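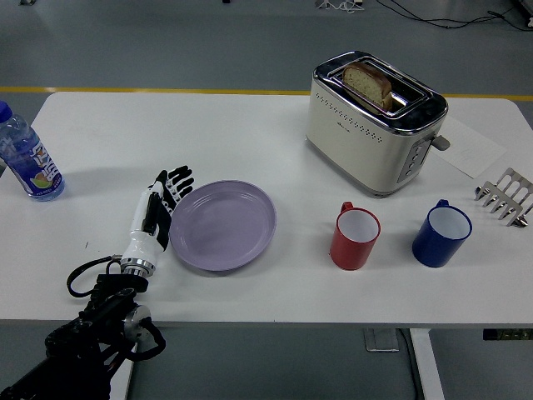 White table, kitchen things set out, yellow floor line behind.

Kitchen corner working group, minutes
03/05/2023, started late, room changed at last minute
Typed up from notes, corrections to the shared folder please

1. Last minutes
Accepted. One correction, the shelf brackets were ordered from Cuner, not Vuswood. Vuswood is the shelf boards only. Fixed in the folder copy.

2. The table
Stays where it is, this side of the yellow line. Was proposed to turn it ninety degrees so people can get round both ends. Long talk about this. Against: the legs would end up across the line and the walkway behind has to be kept clear, that was the whole point of painting it. Left as is until July, then look again.
White top shows every mark. Agreed soft cloth and dish soap, no scouring pads. Question whether to get a wipe-clean cover. Some for, some strongly against (slides about, crumbs collect under it). No cover for now.

3. Toaster
Cream two-slot one. Keep, or get a four-slot? Queue in the mornings was raised again. Four-slot takes up more of the table and we'd lose the space for putting plates down. Decided to keep the two-slot and see how it goes once the second shift moves to the later break.
Its place is toward the back of the table, lever side left free so you can get your hand to it. Nothing stacked on top, ever. The shiny top gets fingerprints and somebody will ask about polish, the answer is dry cloth when it's cold and unplugged.
Crumb tray: Fridays, whoever is on the list. The list is on the inside of the cupboard door and has been blank for two weeks. To be filled in.
Extension lead not to be run across the walkway. Said last time too.

4. Plates
Lavender ones with the ridged rim. General liking for these. Ridges hold jam and need a brush, sponge doesn't get into them. Brush to be bought, see item 7.
Should we order more of the same or mix in plain white? White plates on a white table was felt to be a bit grim. Fludeo quoted 28 for a set in the same color, delivery extra. Agreed to order one set. If the lavender is out of stock come back to the group, do not substitute. Last time we got beige.
Dirty plates go to the sink and not back on the table. Sign to be made, short one.

5. Water bottles
Ones with the blue cap. Plastic bottles being left standing on the corner of the table after break, opened, no name. Proposal to throw out anything unnamed at end of day. Passed, with the change that it's end of day Thursday for the first month so people get used to it. Marker pen to be tied to the cupboard handle.
Refill station from Nedeljković still not confirmed. They want to see the pipe run first. Visit to be arranged, somebody has to be here to unlock. Carried over agian.

6. Floor
Gray floor ok, no complaints. Yellow line wearing near the door end according to two people, others hadn't noticed. Touch up in July when the room is closed anyway. Mats suggested for in front of the table, turned down, trip hazard.

7. Money
Balance in the kitchen fund 1142 before this month's orders. Approved today:
Plates, Fludeo, 28 plus delivery
Dish brush, cloths, marker pen, string, roughly 33 all together
Shelf boards already paid, bill from Vuswood is in the folder. Bill from Cuner for the brackets not arrived, chase.
Receipts within the week please or they don't get paid back.

8. Other
Shelf goes above the table or beside it? Above means leaning over the toaster to reach mugs. Beside means losing the coat hooks. No decision. Measure both walls and bring the numbers.
Butter dish request. Noted.
Smell in the cupboard under the sink, was an old sponge, gone now.

To do before next time
Fill in crumb tray list
Order plates, same color only
Chase Cuner bill
Fix a day with Nedeljković for the pipe visit
Measure walls for shelf, both
Sign for dirty plates
Bottle rule to go up on the board before it strats

Next meeting to be set by message, same room if we can get it. Closed when the room was needed.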